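Rhona Mackay
@rhonamackay
3/22/26

1/ Dry goods shelf at the Gotcombe pantry, part two. Part one dealt with tins. Cereal is harder: the boxes are tall, light and mostly air, so the usual stacking rules don't apply.

2/ Shelf depth is 30 cm. Stand a box with its broad face forward and you can read it from the door, but it eats width. Turn it spine out and you gain almost 2 boxes' worth of space for each one facing front. Spine out wins for stock, face out for whatever is open.

3/ Froot Loops is the easy one to find again. Red box, big white lettering, toucan. The side panel is a narrow white and red strip, so it still reads as red when turned.

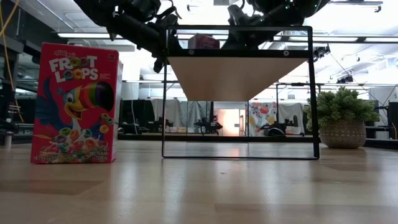
4/ Dougal Geddes asked about decanting into tubs. I stopped in October. You lose the date and the allergen list, and then somebody writes both on masking tape and the tape falls off.

5/ Sorting is by brand first, then by date, oldest at the front. Alistair Matheson at Plornham sorts by date only. His method is quicker to load and slower to pick from. We timed neither, so take that as opinion.

6/ Duplicates go together even if the dates differ. Two red boxes at opposite ends of a shelf means a third gets ordered.

7/ Leaning is the main fault. A part-used box has its weight at the bottom and a soft top, and it goes over when its neighbour is taken. Once one is on its side the next leans on it. Froot Loops and Raisin Bran share a table while I sort, red to one side, purple to the other, and anything lying down gets stood up before it goes on the shelf. 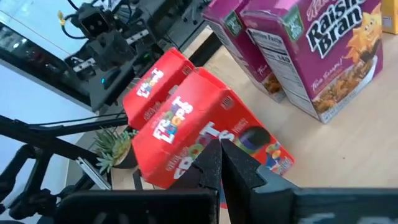
8/ Does it matter if a sealed box is stored on its side?
Only for space and for the cardboard. The inner bag doesn't mind, but the long panel bows if anything sits on it, and a bowed box won't stand straight afterwards.

9/ Shelf label for cereal is 3291, top line brand, bottom line earliest date. Pencil, so it can be changed.

10/ Bookend at the open end of each row. Mine are Sturka, plain steel, 13 cm high. Taller would be better for the big boxes. Part three is flour.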